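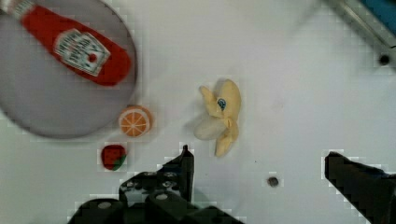

Five days in Kuusk, where would you go?

saltmarsh_kid
Just back from my first trip to Kuusk and I'm already looking at flights again! I only had a long weekend, so I saw the lake at Pridby and the old part of Udus and that was it. Next time I get five full days. Is Dorkon worth the bus ride, or should I stay put and walk more?

tworucksacks
Dorkon, yes, every time! The bus takes forever and stops in every village, but the last stretch along the ridge is the prettiest road I've been on anywhere. Sit on the left going up. There are 860 steps from the square to the old fort (painted numbers on the wall, so you always know how much suffering is left) and at the top you can see clear across to the lake.

plumtreelane
I'm going to disagree. I liked Dorkon fine, but it eats two of your five days once you count the bus both ways. Pridby has the reed boats, the smokehouses, the path out to the lighthouse, and only about 3000 people live there, so by evening it's just you and the ducks. I spent a whole week and would have happily stayed another.

tworucksacks
A week in Pridby! I'd run out of lake. But the smokehouses are wonderful, I'll give you that.

saltmarsh_kid
I did one smokehouse and had the trout with sour bread, and I've been thinking about it ever since. Which ones did you two go to?

plumtreelane
The one behind the boat sheds with the green door. Go before noon, they close when the fish is gone. It was 8 for a plate with potatoes when I went in November, cash only.

northbynoon
Can I put in a word for Udus? Everybody treats it as the place where you change buses. The covered market is great in the morning, and the river walk goes for miles past orchards and little chapels. I'd base myself there and do Pridby as a day trip, it's 40 minutes by train.

plumtreelane
You can't do Pridby as a day trip! The evening is the best part.

northbynoon
The last train is pretty late in summer, you'd still get the sunset. Off season you have a point.

tworucksacks
Okay, compromise. Two nights Udus, one night Dorkon, two nights Pridby. You get the ridge road and the ducks.

saltmarsh_kid
Oh, I like that a lot. Does the Dorkon bus run in May, or is it a summer thing?

tworucksacks
It was running when I was there in May, one in the morning and one after lunch. Check the board at Udus station, the times online were wrong for me.

Recent threads
Night train to Udus, seat or bunk?
Walking the Pridby lighthouse path with kids
Dorkon fort steps in the rain
Best plum cake in Kuusk
Trip photos, February 2020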